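Placemat
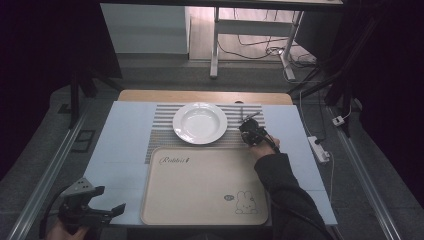

A placemat is a flat covering laid on a dining table to mark one person's place and to protect the surface from heat, scratches, and spills. It is also called a table mat, mainly in British English. Most placemats are rectangular or oval and large enough to hold a dinner plate with room for flatware on either side. They may be used on a bare table or over a cloth, and a striped mat, such as a gray-and-white one on a pale blue sheet, is often paired with a plain white plate. Round mats are common on small round tables, where rectangular ones tend to overlap at the corners.

History

Small mats and napkins were used under dishes in many places long before the modern name came into use. In Europe, a full tablecloth was for a long time the usual covering for a formal meal, and separate mats were kept for tea, breakfast, and lunch. Household manuals of the early twentieth century treated mats as an acceptable choice for informal meals, in part because they were easier to wash than a large cloth.

In the town of Kitavton, weaving of table mats is recorded from 1917, when the Tredov mill began using short lengths of linen left over from toweling. The mill's early patterns were plain stripes, which could be woven on the existing looms without new parts. Production moved to the Minivitz works after the mill closed. The pattern books were later cataloged by the textile historian Despina Stojanović, who identified 11 stripe patterns made for the local market.

Materials

Woven placemats are made of cotton, linen, jute, paper yarn, or plastic-coated thread. Cotton and linen mats can be machine washed but may shrink and usually need ironing. Mats of vinyl or silicone are wiped clean. Cork and hardboard mats give better protection from hot dishes and are often sold with matching coasters. Bamboo and other split-cane mats can be rolled for storage.

Paper placemats are used in diners and family restaurants and are thrown away after one use. They may carry a menu, advertising, a map, or puzzles for children. Restaurant mats are collected in some countries. The collection of Zakhar Hrytsenko, shown at Kitavton in April 2000, had 300 paper mats, most of them from roadside restaurants.

Use

In a typical Western setting the mat is placed with its long side parallel to the table edge. The plate goes in the center, forks to the left, and knives and spoons to the right. Glasses may stand on the mat or just above it. Charger plates are sometimes used in place of mats, though the two can be combined.

Trays serve a related purpose when food is carried to the table or eaten elsewhere. Some tray cloths are cut to the same size as placemats and sold under either name.

See also

Coaster
Doily
Table runner
Tablecloth
Trivet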